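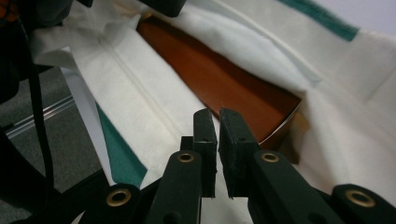
Caroline Rugemalira
Features writer

My first attempt at teaching a robot lasted less than a minute, and I spent most of it with my tongue between my teeth. The job was to take something out of a tote bag and put it in a plastic tub. I have been getting things out of tote bags my entire adult life (keys, mostly, always at the bottom, always under a receipt) and I would have told you I was quite good at it.

Try it with two fingers that don't bend, though! You lose your palm and your thumb, and you lose all that lovely rummaging you do without looking. What you've got left is a pair of jaws on a handle, one in each hand, and a bag that folds up the moment you nudge it.

I was at Stallell, a small company on the second floor of an old printing works, where they spend their days showing robots how to do household and shop jobs. Niloufar Zamani runs the teaching side. She started out as a pattern cutter, and she talks about cloth the way my brother talks about football.

"A bag has no shape," she told me. "You give it one when you hold it. So your left hand is working just as hard as your right, even when it looks like it's doing nothing."

Her method goes like this. The left gripper takes a fold of the canvas and keeps it, and the right goes in, finds the thing, closes and lifts. Then you carry it across and lower it into the tub. She did it in one long, easy movement while telling me about her train. I did it next and dragged the whole bag across the table with me.
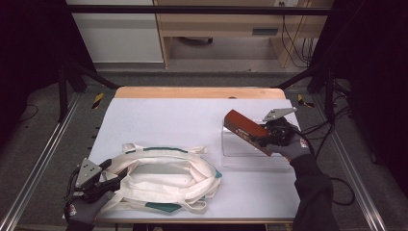

Left hand on the canvas, right hand over the tub.

The idea behind it all is pleasingly simple. The robot's own hands will be grippers, so the person teaching it works with grippers too, and what gets recorded is how those grippers moved and what they could see. Do the job enough times and the software starts to work out what the goes have in common. There's no robot arm to drag about while you're learning, and you can practise at a table like anyone doing a jigsaw.

It isn't the only way. Down the corridor there's a remote-control set they call Hermans, where you sit in a chair and drive a real arm from a smaller copy of it. I had a turn on that as well and found it slower but oddly calming, a bit like steering a narrowboat. Niloufar prefers it for anything heavy. For bags, clothes and bits of packaging she wants the grippers in her own hands, where she can feel the cloth tug back.

They wanted 300 good goes at the bag job and had got to 305 by the time I turned up, so strictly speaking mine weren't needed. (She was very nice about it.) A good go is one where the thing ends up in the tub without being dropped and without a long pause in the middle. Pauses are a nuisance. If you stop to think, the robot may learn to stop as well, and it'll hang there over the table for no reason anyone can explain to a customer.

Neat goes aren't enough either. The bag has to land differently every time, with the straps flopped one way or another and the opening turned towards you or away. My tidy instinct was to smooth it flat before each turn, and I was told off for it. Somebody's shopping won't be smoothed flat.

What surprised me was how physical it is. After 42 minutes my forearms ached and I'd developed a habit of holding my breath on the lift. The regulars swap every hour and have opinions about gloves. They also name their mistakes. Catching the lining together with the thing you're after is called a Granon, after the café downstairs where somebody once walked off with a tablecloth tucked into his belt. I did several Granons.

I got better, mind you. By the end I could go in at an angle with the jaws only slightly open, and I'd stopped trying to pinch things by the middle. Near one end suits something long much better, because you can tip it past the edge of the bag and let the other end follow.
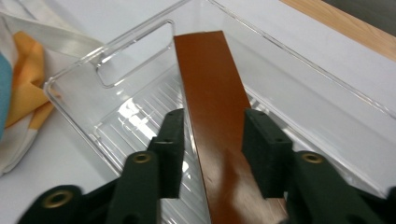
Does the person teaching need to know how to program?
Most of the people at Stallell don't. They need steady hands, some patience and the sense to start a go again when it has gone wrong. The programming is done afterwards by another team.

I asked Niloufar whether she ever takes the work home with her. She said she unpacks her shopping with her left hand holding the bag open now, every single time, and that her husband has started doing it too.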